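4.3 Placing the glassware on the board

This section is about the glass pieces of the Traris measuring set and how to place them before you begin a measuring exercise. Please read all steps one time before you touch the glass. Unpacking is explained in section 4.2.

You need:
Beaker with pouring lip
Small vial with narrow neck
Conical measuring glass
Lint-free cloth, two pieces
Briltness glass cleaner, or warm water with a little dish soap

Preparing the board

1. Wipe the wood-grain board with the first cloth. Always wipe in one direction, from the back edge to the front edge.

2. Let the board dry completely. The surface is glossy, and on a wet glossy surface the glass can slide even when nobody pushes it.

3. Wash the glass pieces and dry them with the second cloth. Do not use the cloth from step 1.

4. Hold each piece against the light and look for chips at the rim. A piece with a chip must be replaced.

CAUTION: Do not pour liquid above 70 °C into the small vial. The wall at the neck is thin and can crack.

Placing the glass

5. Set the beaker on the left side of the board. Put it down flat, then let go. Do not turn it while it stands on the board, this makes scratches.

6. Put the small vial near the center, a little behind the beaker. It is the shortest piece and easy to knock over with a sleeve – roll up your sleeves before this step.

7. Take the conical glass with two hands, one hand under the wide mouth and one hand low. Stand it to the right of the vial and wait until it is fully still before you take your hands away.

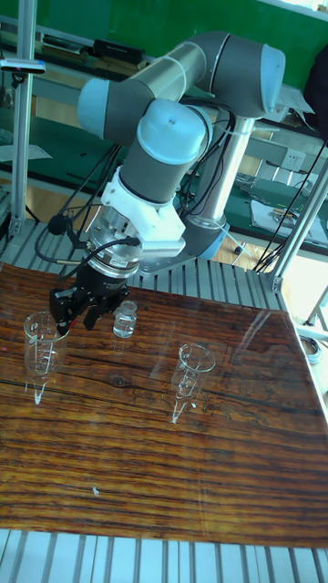 Figure 4-3. Beaker, small vial and conical glass in position on the board.

Compare your board with Figure 4-3. The order from left to right must be the same. Small differences in distance are not important, but the pieces must never touch each other.

NOTE: The printed marks on the beaker are faint. They are easier to read if you hold a sheet of white paper behind the glass and bring your eyes to the same height as the mark.

NOTE: Reflections from a lamp can look like a drop of water on the board. Move your head to one side. A reflection will move with you, a drop will stay.

Checking before first use

8. Look at the three pieces from the front and then from the side. Each piece must stand straight.

9. Pour 100 ml of clean water into the beaker. Pour slowly, and keep the jug away from the rim.

10. Wait one minute, then look at the board under the beaker. If you find water there, empty the beaker and do not use it again.

CAUTION: The conical glass is narrow at the bottom and wide at the top, so it falls more easily when it is full. Fill it only after it stands in its place. Never carry it filled.

Replacement pieces can be ordered from Daklow with the form at the end of this manual. Please write the name of the piece on the form, for example "small vial", and the number of pieces you need.

Continue with section 4.4, Measuring and pouring.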